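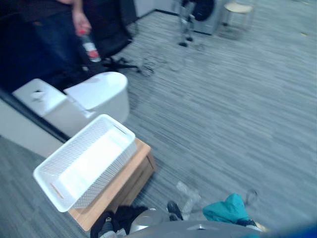

Leonor Mota asked me last time whether you have to be a tidy person to sign up. You don't! I'm hopeless at it myself, and I still want people for the August round of Akska – we put bathroom and laundry things back where they belong, baskets and bottles mostly.

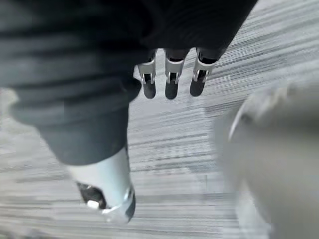 Each visit takes 36 minutes, and I'd love for you to come to 2 of them. Wear shoes you can move in.
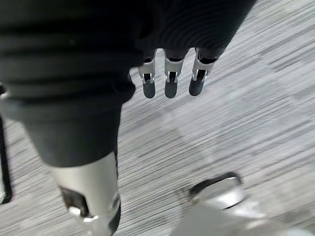 Snacks are on me. Write to Rebecca Piras at the Avbridge desk by 21 Aug 2024.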